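FOR IMMEDIATE RELEASE

Prala Publishes September Findings on Household Cloth Handling

Folding and basket work remain the slowest of the chores studied

CLOSBY – Prala today released the September findings of its Household Task Program, a study of whether machines are ready to take on ordinary chores in homes and small shops. The report covers 1,204 recorded attempts at 5 chores, carried out at the company's Closby site in cooperation with Tiwari, a commercial laundry operator.

The findings are mixed. Wiping a counter and sorting rigid containers were completed at a pace Prala considers acceptable for supervised use. Work with cloth was not. Small household textiles change shape each time they are gripped, and a corner that is in plain sight at the start of a fold may be buried a moment later. The report concludes that unattended laundry folding should not be offered to customers at this time.

Cloth tasks in the program are studied with two grippers, on soft goods of the kind found in any kitchen or linen closet, including checked and plaid fabrics.

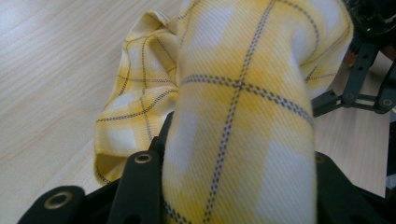

Tiwari takes a more cautious view of the schedule and said in its response to the report that a folding machine has to keep up with a person at the end of a long shift before a laundry can plan around it. The company added that it would rather see one item folded well every time than a long list of items folded some of the time.

Prala accepts that position. Of the recorded attempts, 400 concerned cloth alone, and the company will raise that share in the next phase. Attempts will be scored on whether the item ends up flat, squared and stacked, and a separate score will be kept for the time taken. Results on the two measures will be published side by side.

The next phase will also give more attention to the steps before and after a fold, such as taking an item from a basket, finding an edge and returning the item when the work is done. Earlier studies by the company treated these as minor steps. 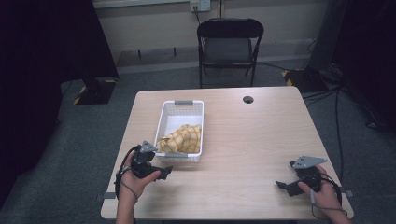
They will now be recorded as tasks in their own right, with the same scoring rules that apply to folding. Sestum, the software package Prala uses to review attempts, has been updated to allow this.

The next phase will run for 3 months. Prala does not expect to announce a household product during that period. A summary of the September findings is available from the company on request, and laundries, hotels and care homes wishing to propose additional chores for study may write to the Closby office.

About Prala

Prala develops and tests automated equipment for domestic and light commercial work. The company is based in Closby.

###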